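Budget for a two-arm table cell — what am I forgetting?
Asked in Equipment & Purchasing

Jeptoo Rugemalira
Hi all, quick one before the June budget round closes. We've got one table with two arms doing drinks cans and cups, lifting, standing things up, putting on and off a little shelf. Boss wants a second table same as the first and has asked me for a single figure by 4pm. I have the arm quote from Van den Broek and thats it. Last time the quote covered the arms and grippers and then we spent weeks finding out what else a table needs — clamps, leads, stands, the lot.

So what do people put on the list besides the arms? And do you budget for the stuff being picked up, or just take it from the kitchen? Also is it daft to buy the two tables from different suppliers. Cusum are cheaper on paper but a longer wait.

Pics of the table as it is now.
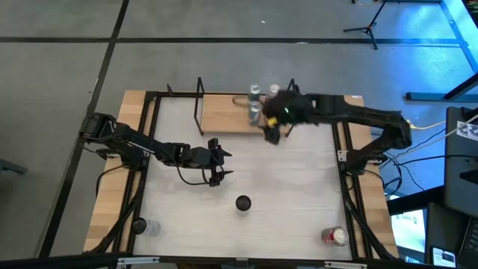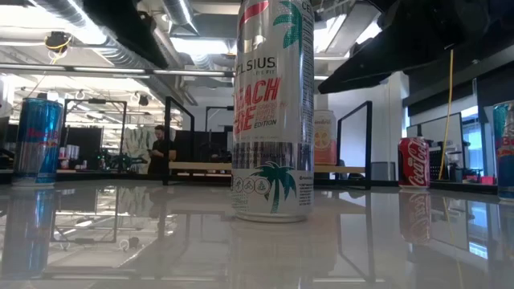

Filed under: Robot cells > Costs and planning

2 replies

Marloes Brouwer
Did this in spring for our Mevthorpe site so still fresh. Go round your existing table with a notepad and write down everything that isnt an arm. Everything. In your first photo I can see clamps on the front bar, a tripod, a monitor, some sort of computer or equipment unit, and cables going off in all directions. None of that will be on an arm quote unless you asked.

My list went like this, copy what you want:

table, top panel and rails
clamps, plus spares
tripod or whatever holds your cameras
computer and screen
cables — measure the run along the floor, then add slack
power strips, proper ones
spare gripper fingers
shelf and end frames
test objects
delivery and someone to unload it
a day of somebody's time to bolt it together

Cables were my worst line. I put down 58 pounds and the real bill was 136, mostly because I'd measured in a straight line and you cant run them in a straight line.

Test objects — yes budget them, but its small money. Don't rely on the kitchen. People drink them. Buy the same cans in two lots and put one lot away, because they change the printing on these things (that Peach Vibe one says EDITION on it so I wouldn't count on it being in the shops forever). If you're using any camera software the look of the can may matter to you. Shiny plain silver ones and printed ones are different jobs in my experience, so get both for the second table too.

On suppliers: stick with the same one. Two kinds of arm means two sets of spares, two manuals, two phone numbers. We paid more for that and I'd do it again. Ask Van den Broek for a price on the second pair with spare fingers in, they moved a bit for us when we asked for it all on one order.

Oh and floor space. Leave room to walk round the back with the arms stretched out. Draw it with tape first.

tokari_dan
just buy cusum, its the same thing. the wait isnt that bad

Marloes Brouwer
Replying to tokari_dan — it wasnt the same thing for us, the mounting holes were different and we had to redrill the table. Might be sorted now. Jeptoo, ask them for the drawing before you compare prices.

Jeptoo Rugemalira
Thanks both. Have asked for the drawing. Cables line has been doubled, spare fingers in, and I'd completely missed delivery. Going to send the boss a figure with a note that the floor still needs measuring. Does anyone put in a line for repairs in year one or is that a seperate pot?

Marloes Brouwer
Seperate pot here, but only if your finance people already have one. If they dont, put it in now, its much harder to get later.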